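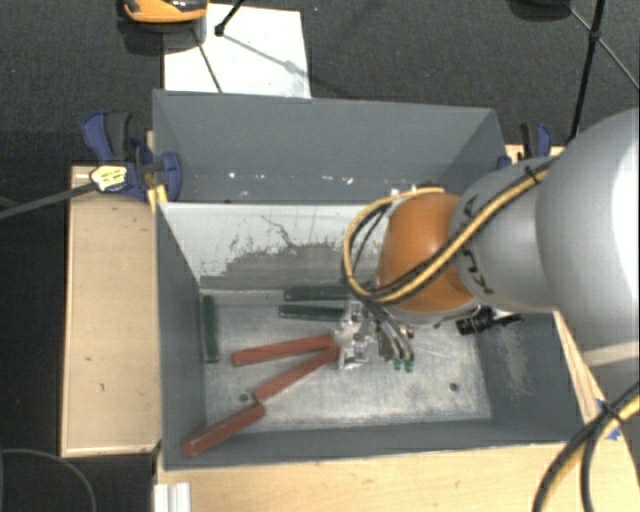

Grey bin, December. Three green bars and three red, before the repaint.

Started after tea, a bit past four, and finished writing up at home, so forgive the two colours of ink.

I've been promising to put down the state of the grey bin properly for weeks and kept finding other things to do. Chiến asked me again this morning whether the far wall was worth saving or whether we should just ask Lestico for a new one, and I gave him one of my long answers that wasn't an answer at all, so I'm having another go at it in writing. Clem, if you're reading this for the price, it's near the bottom.

The sides first. The blue-grey paint has held up better than I'd have guessed. I ran a cloth round the whole inside and went over it with the hand lamp, and most of what I'd been calling damage came down to dullness. The slate-coloured panel along the top of the far wall is still lovely and smooth to the hand, nearly the whole width of it. What lets it down is the row of little white chips and specks low on the panel. I could catch a fingernail on a few of them. They don't bother me much, but Thư says chips like that are how the big patch began on the old tray in the back store, and she has looked after more paintwork than I have.

Then the wall under the panel, and I can't be so cheerful about that. It's whitish at the top and then you get the dark grey patch with its ragged outline, scratched every which way, with edges that flake. I pressed a strip of masking tape on the left-hand edge of it, pulled it off slowly, and got a decent crop of flakes, which are taped in overleaf (please don't turn the page over the radiator, they curl). Tape on the sound paint beside it came away clean. So the stuff is loose at the edge and sticking perfectly well a little further out, and to my mind that's good news, we can feather it back to something firm and stop there.

Right-hand wall: one pale scuffed patch, on the slope. It's a rub more than a wound and some of it came up with the cloth and a drop of soap. Left wall, nothing to report, and I did look. Near wall the same, though I only had the top of it in decent light and would like somebody with younger knees to check the bottom corner.

The floor is bare metal and always has been in my time. It has gone cloudy all over with scuffs, and it throws the lamp back at you in a very tiring way. I don't want paint on it. Elsie suggested a coat of the Ustex clear and I did think about it over my sandwich, but the bars would have it off in strips by spring and we'd be picking bits of varnish out of the seams. A mottled floor does no harm.

The two little round holes in the floor, one lower left and one lower right, I had down in my head as drain holes. Afia thinks they were for fixings and that the bin once stood on something. Neither of us can find it in the Lestico paperwork. They were choked with fluff, anyway, so I poked them through with a bamboo skewer and swept up underneath. Please nobody fill them until we know.

Now the bars, which is what I really wanted to talk about. Two of the greens are lying over by the far wall, one right at the foot of it and the other just in front, and the third is over by the left wall and parallel to it. The reds are sprawled across the middle and down towards the near left corner, with the lowest one propped up at that end. I've spent a fair bit of time this week thinking about that corner. A bar with its end raised comes down on an edge when it's shifted, and if I were a paint film I know which of those two things I'd mind. So I'd like the near left corner looked at every time we clean, even when it seems all right.

I took a green and a red to the bench and wiped them down with a damp rag, white cotton so that I could see what came off. Grey from both, a great deal of it, and then a faint smear of brick colour from the red one at the third wipe. The green gave nothing but grey however hard I went at it. One rag and one bar of each, so don't anybody quote me, but I'd have expected it the other way about. Thư mixed the red herself for the Sterkudetti job and thinks that batch was put on too soon after the undercoat. She's going to dig out her own notes. (Thư, I have your good rag. It will come back washed.)

Chiến wondered whether the dark patch on the far wall might be marking from the bars. I scraped a little into a saucer and couldn't see any red or green in it under the glass, only dark grey and a few paler crumbs. My guess is that it's old undercoat showing where the top has gone, but it is a guess. Afia has a better glass at home and will bring it in.

What I'd like to do, in more or less this order. Bars out and on to the felt on the long bench, reds at the window end. Vacuum the bin with the soft brush, then soap and water, and leave it overnight with the lid of the room heater up. Scrape the loose edge of the patch by hand - no power sander please, Clem, I do remember the tray. Rub down with the medium paper and then the fine, and mask along the bottom so that nothing runs on to the floor. Two thin coats of the blue-grey, a night between them. The chips on the upper panel can have a dab each off the end of a cocktail stick while the tin's open. Elsie has a steadier hand than I do and has kindly said yes.

The price. A new bin from Lestico is 2,747 before delivery, and that made Clem sit down. Paint we have already, three part tins on the shelf by the Tăng cabinet, one of them with a skin on it but perfectly good underneath. Papers and masking tape come out of the tea tin money. I know which I'd choose, and I think the bin has years in it yet, but I'm fond of the thing and shouldn't be the only one deciding.

Still to find out: whether the colour in those tins really matches the walls. I painted a card from the first tin and stood it against the left side, and it looked a shade too blue under the lamp and exactly right by the window. Will try it again tomorrow morning with the blinds up. Card is in the back pocket of this book.

Also we are nearly out of the fine paper.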